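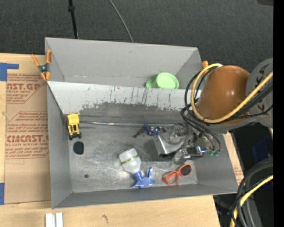

Agarre en cajón metálico: falla junto a las paredes inclinadas

devov_cnc
Mensaje 1
Llevo desde diciembre con el brazo en el taller compartido de Kusgate. Recoge objetos variados de un cajón de chapa gris con paredes en talud. En el centro trabaja bien. Junto a la pared baja mucho el rendimiento: 3218 intentos registrados, 724 fallidos, casi todos con piezas apoyadas en el talud. El camión amarillo de juguete es el peor caso. El control corre a 50 Hz. ¿Cambio los dedos o la planificación?

Gulura
Mensaje 2
La planificación. Si la pinza baja siempre vertical, el dedo exterior toca chapa antes de llegar a la pieza. Inclina la muñeca 20 grados hacia el centro y repite la prueba.

torno_viejo
Mensaje 3
No estoy de acuerdo. Con esa inclinación el cuerpo de la pinza se acerca al borde contrario de la pieza y acabas empujándola. Yo haría dedos más estrechos. Y revisa los cables antes de tocar nada: si el mazo tira de la muñeca, la calibración no te sirve.

devov_cnc
Mensaje 4
El mazo negro y amarillo va enrollado al brazo y le dejé holgura en la base. El cajón está sujeto con pinzas de resorte naranjas en las esquinas de arriba.

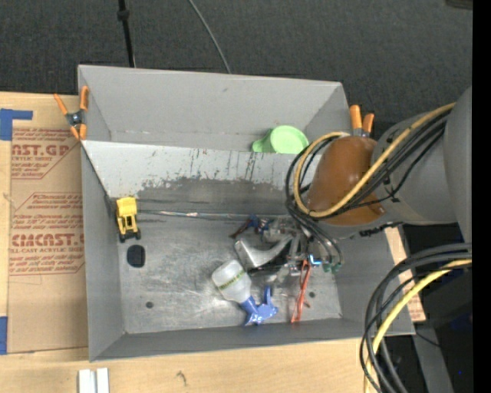
La repetibilidad en vacío es correcta, así que descarto la calibración de momento. Probaré primero la inclinación, es solo software.

Gulura
Mensaje 5
Limita también la fuerza en el descenso. En mi montaje uso el planificador Dönmez con parada por contacto y dejé de doblar dedos.

torno_viejo
Mensaje 6
La parada por contacto sí. Lo de inclinar sigo sin verlo - publica los registros por objeto, el total no dice gran cosa.

devov_cnc
Mensaje 7
De acuerdo, separo por objeto y subo el CSV a este hilo.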